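Clearing and Cleaning a Small Desk

February 16, 2019 – by Catacutan
4 minute read

A desk works best when the things on it are the things you use every day. Mine come down to a laptop, a mouse on its pad, and one wooden box with a drawer for the small stuff.
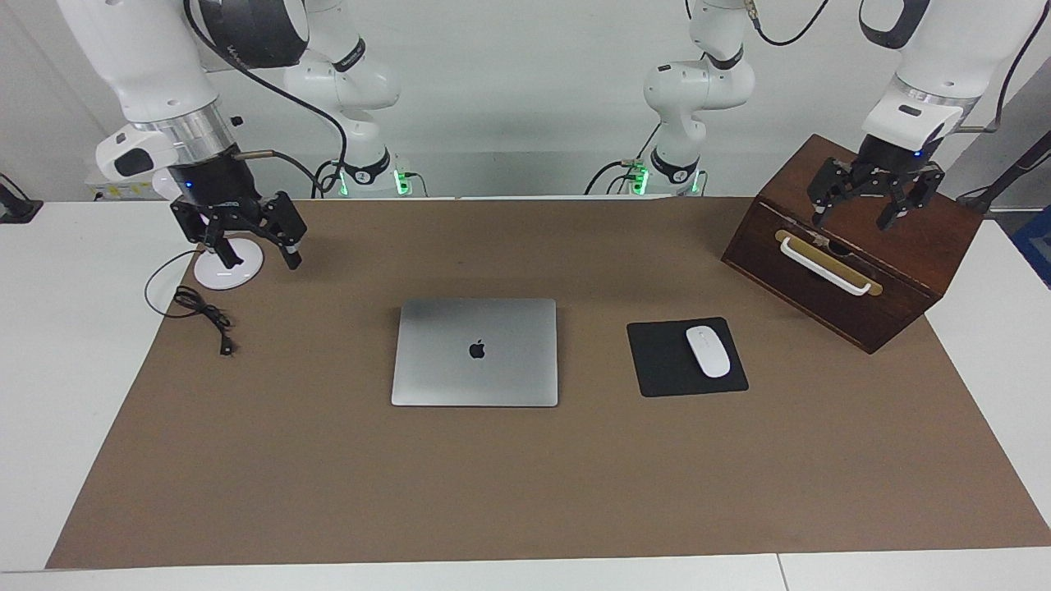 A reader in Stillurthorpe wrote in to ask if a drawer box was worth the space, as hers had filled up with dead pens and old receipts inside a month. It can be, if you empty it on a schedule. I do mine on the first of the month. Tip everything out, throw away what is dead, and put back only what you reached for in the past few weeks. Paper never goes in. Paper goes in a folder on the shelf.

Start with the surface

Take everything off before you wipe. Going around things leaves a ring of dust that you will see the next time you move them. For a white tabletop, use warm water with a drop of dish soap and a wrung-out cloth, then a dry one. Baking soda paste takes off most pen marks – rub lightly and rinse well.

Brown paper is a cheap way to protect a white top. Lay down a big piece and tape the corners underneath. When it gets stained, change it. I get 8 or 9 weeks out of one.

Laptop lid

Shut it down and unplug it first. Use a soft cloth, slightly damp, and never spray anything straight on it. Keep paper towels away from it, they can leave fine scratches. If you store it closed, don't stack books on the lid.

Mouse and pad

A cloth pad can be washed by hand in the sink. Lay it flat to dry overnight, away from the heater, or the edges curl. A hard pad only needs a wipe. Turn the mouse over now and then and clean the feet with a cotton swab. If the pointer jumps, check for a hair over the sensor before you buy batteries.

Wooden box

Dust it with a dry cloth, going with the grain. For worn edges on a dark finish, a little tinted wax on a rag will even out the color. Let it sit for ten minutes, then buff. Keep metal polish off the wood – if the pull has a brass plate behind it, slip a piece of thin card around the edge while you work, or take the pull off.

A drawer that sticks usually wants candle wax on the runners. I did mine in October and it has not stuck again.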